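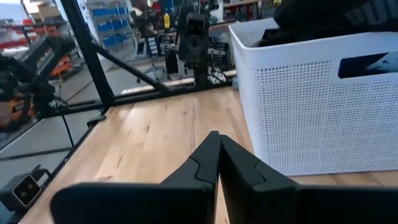 Product Review: Vunddale Perforated Laundry Basket
Prepared for the Liyanage Residence Halls, Household Equipment Review
Reviewer: Tania Ekanayake
July 27, 2020

The Residence Halls were asked to select one laundry basket for general use in the shared laundry rooms. The Vunddale was put forward by the purchasing office. The basket now in service, the Stasia, was kept in use alongside it for comparison. Both are plastic. The review covers carrying, loading, unloading at a sorting table, cleaning and storage. It does not address price, which will be handled separately under the October purchasing round.

Carrying

The Vunddale has a smooth, rounded rim with no raised seam. Residents who carried a full load from the third-floor rooms to the basement reported no discomfort in the hands. The handle openings are wide enough for four adult fingers, although Dalal Khasawneh found them tight when wearing winter gloves. When the basket is overfilled, clothing tends to push out through the handle opening and must be tucked back before the basket is lifted. The Stasia has the same fault to a lesser degree.

Loading and capacity

A week of clothing for one adult fits below the rim if it is placed with some care. Thrown in, the same load stands above the rim and slides off on the stairs. Trousers and sweatshirts account for most of the difficulty. The reviewer recommends that heavy cotton items go in first and lighter items last.

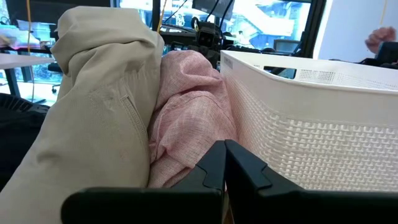
Beige and pink garments beside a white plastic basket with a woven-look texture.

Surface texture was raised by several residents. A molded pattern hides scuffs well and gives the hand something to hold, but lint settles in the recesses and a damp cloth does not lift all of it. A soft brush is needed. Perforated panels are quicker to clean, and they allow air to reach clothing that has been left overnight. For shared rooms, where a basket may pass through several hands in a day, the reviewer gives more weight to ease of cleaning.

Use at the sorting table

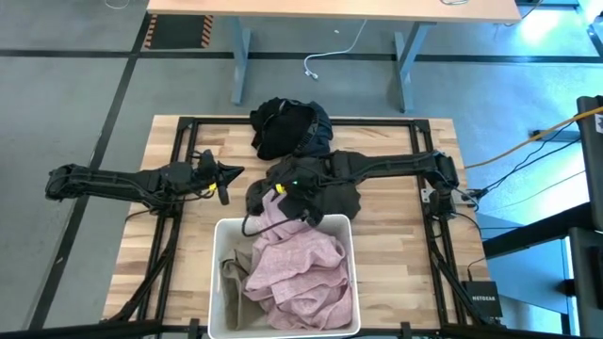

Sorting is where a basket of this type is most often judged, and the height of the walls matters more than total volume. High walls oblige the user to reach down and pull garments out by feel, which drags the rest of the load along with them. Low walls leave the contents in view. A large pink knit heaped in a low-walled white bin can be recognized at once and taken out without disturbing anything else, and dark garments can be set directly on the wood to start a separate pile. The Vunddale stands between the two extremes. Its walls are acceptable for sorting if the basket is no more than half full.

The base did not slip on a bare wood surface during unloading. On the tiled floor of the basement it moved when pushed with a foot, and one corner left a faint gray mark that came off with soap.

Cleaning and storage

The basket was washed by hand on 12 occasions during the review period. No cracking was found at the handle openings. Two empty baskets nest closely and can be difficult to separate; Pylyp Stetsiuk suggests placing a folded towel between them. The paper label on the base should be removed before first use, as it softens when washed and leaves adhesive behind.
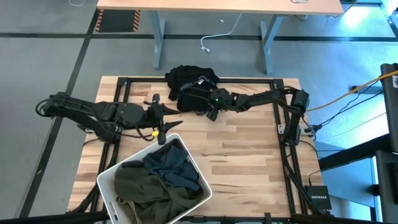
Can the basket be used for damp laundry?
Damp items may be carried in it for short distances, but water will drip through the side openings, and a tray should be placed underneath if the basket is to be set down indoors.

Recommendation

The Vunddale is recommended for the shared laundry rooms. The Stasia may remain in service until worn out. Residents who prefer a lower basket for sorting should apply to Tyyne Lehtinen at the housing desk.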